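Hidedar 조작연구반 정기회의록
프로젝트명: Plondlow (소형 용기 파지 및 정렬)
회의일: 06/05/2025
장소: Suksawat관 실습실
진행: Raimonds Toom
배포: 반원 전체, 게시판 공개

1. 전회 조치사항 확인

1.1 그리퍼 손가락 체결 나사의 풀림 점검 절차를 작성하기로 한 건은 완료로 처리함. 절차서는 공용 폴더의 '정비' 항목에 올라가 있음. 작업 시작 전과 휴식 후에 각각 한 차례 점검하며, 풀림이 발견되면 해당 구간에서 기록한 시연에 확인 필요 표시를 붙임.

1.2 시연 파일 이름 규칙 통일 건은 미완료. 한글 이름과 로마자 이름이 섞여 있어 변환 스크립트가 일부 파일을 건너뛰는 현상이 남아 있음. 신규 파일은 로마자 소문자와 밑줄만 사용하고, 기존 파일은 전처리 담당이 일괄 변경함. 변경 전 원본 목록을 별도로 보존할 것.

1.3 Havora 학생대회 참가 신청서 초안은 회람 완료. 과제 설명란에 '임의의 용기'라고 쓴 부분은 범위가 넓다는 지적이 있어 '직립 상태의 소형 튜브 용기'로 수정함. 팀 이름은 Hidedar로 유지.

2. 시연 수집 현황

2.1 현재까지 등록된 시연은 200건. 이 중 19건은 위치추정 실패로 학습 목록에서 제외됨. 실패 구간을 다시 재생한 결과, 대부분 집기 직전에 손목을 크게 비틀면서 화면이 빠르게 회전한 경우로 분류됨. 조명 변화와의 관련은 확인되지 않음.

2.2 제외된 시연을 보정하여 되살리는 방안이 제안되었으나 채택하지 않음. 궤적의 끊긴 부분을 보간하면 손가락이 닫히는 시점과 위치 기록이 어긋나고, 어긋난 정도를 사후에 검증할 수단이 없음. 같은 배치로 다시 수집하는 쪽이 작업량도 적음.

2.3 시연자별 속도 차이가 큼. 가장 빠른 시연자의 기록은 접근 구간의 표본이 부족하고, 가장 느린 시연자의 기록은 정지 구간이 길어 정책이 물체 앞에서 멈추는 동작을 학습할 우려가 있음. 시연 시간 상한을 20초로 정함. 하한은 정하지 않고, 접근 중 급가속이 있는 시연만 검토 대상으로 넘김.

2.4 손가락 폭 산출 방식에 관한 질의가 있었음. 현행 방식은 좌우 마커의 영상 내 위치에서 간격을 구하고, 완전히 닫은 상태와 완전히 연 상태의 값으로 정규화함. 손가락이나 패드를 교체한 뒤에는 두 상태를 반드시 다시 기록하여야 함. 지난 교체 때 이 기록이 빠져 폭 값이 음수로 내려간 구간이 있었으며, 해당 구간은 재계산으로 복구함.

3. 작업면 및 초기 배치
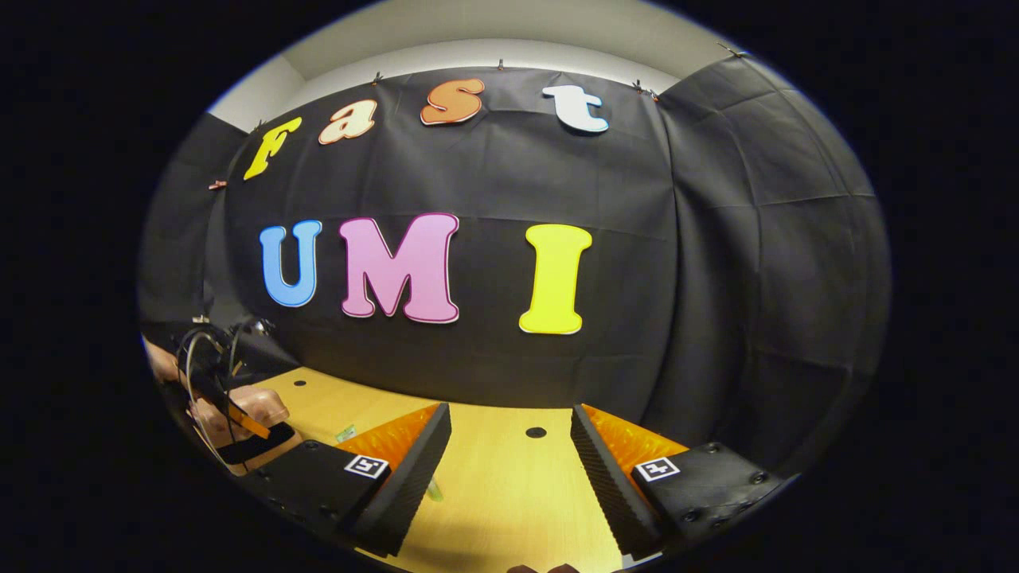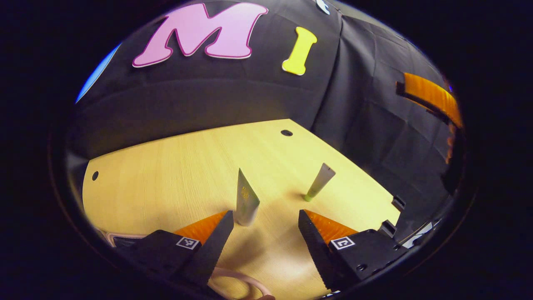
튜브 과제의 초기 배치 기준을 이번 회의에서 확정함. 종전에는 시연자가 위치를 임의로 잡았기 때문에 배치가 한쪽으로 몰렸고, 평가 배치와의 비교도 어려웠음. 앞으로는 배치표를 먼저 인쇄하고 표의 순서에 따라 놓음. 기본 자세는 둘째 사진의 두 튜브와 같이 캡을 아래로 하여 세우는 것으로 하고, 두 튜브 사이에는 손가락 하나가 들어갈 간격을 남김. 상판의 둥근 구멍은 배치 기준점으로 사용하되, 튜브를 구멍 위에 걸쳐 놓지 않음. 눕힌 자세는 별도 과제로 분리하며 이번 대회 범위에는 포함하지 않음.

3.1 배경막에 관하여 의견이 나뉨. 검은 천은 뒤쪽 벽과 주변 물건을 가려 주므로 물체 분할에는 유리하나, 특징점이 적어 위치추정에는 불리하다는 의견이 있었음. 반대로 글자 조각의 윤곽과 상판의 결만으로도 충분하다는 의견이 제시됨. 결정을 위해 동일한 배치로 배경막이 있는 조건과 없는 조건을 비교하기로 함. 비교가 끝날 때까지 현재 구성을 유지하고 글자의 위치는 옮기지 않음.

3.2 천의 주름은 다음 세션에서 형태가 달라질 수 있음. 주름을 펴서 고정하자는 제안에 대하여, 평가 환경의 배경이 일정하다는 보장이 없으므로 어느 정도의 변화는 그대로 두는 편이 낫다는 답변이 있었음. 다만 한 세션 도중에 천을 움직이면 지도와 맞지 않게 되므로, 세션 중 천을 건드린 경우에는 수집을 멈추고 지도를 다시 작성함.

3.3 작업대 높이는 변경하지 않음. 시연자의 키에 따라 손목 각도가 달라지는 문제는 발판으로 조정함.

4. 학습 및 평가

4.1 기준 정책은 140에폭까지 학습한 가중치를 사용함. 이후 구간에서는 학습 손실이 계속 줄었으나 검증 손실의 개선이 없었음. 검증 묶음이 시연자 단위로 나뉘어 있지 않다는 문제가 제기되어, 다음 학습부터 시연자 한 명의 기록 전체를 검증용으로 분리함. 분할 결과는 난수 시드와 함께 설정 파일에 기록할 것.

4.2 정책의 입력은 손목 영상과 상대 자세로 한정함. 절대 좌표를 넣는 안은 보류. 세션마다 지도의 원점이 달라지고, 대회장에서 원점을 다시 맞추는 데 드는 시간이 확정되지 않았음.

4.3 지연 보상에 대하여. 사람이 든 그리퍼로 수집한 기록에는 구동 지연이 없으나 로봇 팔에서 실행할 때에는 영상 취득, 추론, 구동의 지연이 차례로 더해짐. 현재는 고정값 하나로 보상하고 있음. 손가락의 닫힘 지연은 팔의 이동 지연과 크기가 다르므로 값을 분리하여 측정하기로 함. 측정 방법은 명령 시각과 마커 간격 변화 시각의 차이를 이용함.

4.4 성공 판정 기준. 튜브를 들어 올린 뒤 목표 구역에 세우고, 손가락이 완전히 떨어진 다음에도 서 있으면 성공으로 함. 목표 구역에 들어갔으나 넘어진 경우는 부분 성공으로 기록하되 성공률에는 합산하지 않음. 인접한 튜브를 넘어뜨린 경우는 대상 튜브의 결과와 관계없이 실패로 함. 마지막 항목이 과하다는 이의가 있었으나 Havora 측 과제 취지에 맞추어 유지하기로 함.

4.5 판정은 실행 담당과 다른 사람이 녹화본을 보고 수행함. 현장 판정과 녹화 판정이 다를 때에는 녹화 판정을 따름.

5. 장비

5.1 주황색 패드의 여분 제작 건. 경도를 낮춘 시제품은 잡는 힘이 고르게 퍼지는 장점이 있으나 놓을 때 튜브가 패드를 따라 기우는 현상이 보고됨. 기존 경도를 유지하고 결 간격만 달리한 시제품을 추가로 제작함. 제작 중인 시제품은 수집용 그리퍼에 장착하지 않음.

5.2 마커 인쇄면의 광택으로 특정 각도에서 검출이 끊어짐. 무광 용지로 다시 인쇄하고, 교체 시 기존 마커와 같은 번호를 사용할 것. 좌우를 바꾸어 붙이면 폭 계산이 성립하지 않으므로 부착 후 검출 화면에서 번호를 확인함.

5.3 케이블이 화면 하단에 들어오는 시연이 있음. 정책이 케이블의 모양에 반응하는지는 확인되지 않음. 학습 시 하단 영역을 가린 조건과 가리지 않은 조건을 각각 한 차례 돌려 보고 결과를 보고함. 케이블은 손목 쪽으로 묶되 손목 회전 범위를 제한하지 않도록 여유를 둠.

5.4 저장장치 용량 부족 경고가 반복됨. 원본 영상은 위치추정과 폭 계산이 끝난 뒤 외부 저장장치로 옮김. 작업 폴더에서 원본을 삭제할 때에는 체크섬 대조 기록을 남길 것.

6. 대회 일정

6.1 Havora 예선 영상의 제출 시기는 7월. 제출본은 무편집 연속 촬영이어야 하며 배속은 허용되지 않음. 튜브 배치는 주최 측이 제출 전에 통보하는 배치를 따름.

6.2 Raimonds Toom이 예비 촬영을 먼저 실시할 것을 제안함. 예비 촬영본은 제출하지 않고 카메라 위치, 판정 가능 여부, 실행 사이의 복귀 동작을 점검하는 용도로만 사용함. 이의 없이 채택.

6.3 신입 반원의 시연 참여 시점에 대한 질의. 연습 파일을 제출하여 위치추정이 정상 처리되고, 배치표를 읽는 방법과 지도 작성 절차를 익힌 뒤에 참여하는 것으로 함. 연습 파일은 학습 목록에 넣지 않음.

7. 조치사항

가. 기존 시연 파일 이름 일괄 변경 및 원본 목록 보존. 담당: 전처리.
나. 제외된 시연의 동일 배치 재수집. 담당: 수집.
다. 배경막 유무 비교. 수집과 학습이 공동으로 진행하며, 배치표는 두 조건에 같은 것을 사용.
라. 시연자 단위 검증 분할 적용 및 설정 파일 갱신. 담당: 학습.
마. 팔과 손가락의 지연 분리 측정. 담당: 제어.
바. 무광 마커 인쇄 및 교체, 교체 후 폭 정규화 값 재기록. 담당: 장비.
사. 예비 촬영 계획서 작성. 담당: Raimonds Toom.

8. 기타

8.1 실습실 사용 대장에 종료 시각이 빠진 경우가 있음. 퇴실자가 기입함.

8.2 양손 시연에 대한 문의가 있었음. 두 그리퍼의 시각 동기 방식이 정해지지 않아 다음 회의 안건으로 넘김. 문의자는 동기 방식의 후보와 각 방식에 필요한 부품을 정리하여 회의 전까지 공용 폴더에 올리기로 함.

8.3 본 회의록의 정정 요청은 게시판 댓글로 접수하며, 수치에 관한 정정은 근거 파일의 경로를 함께 적을 것.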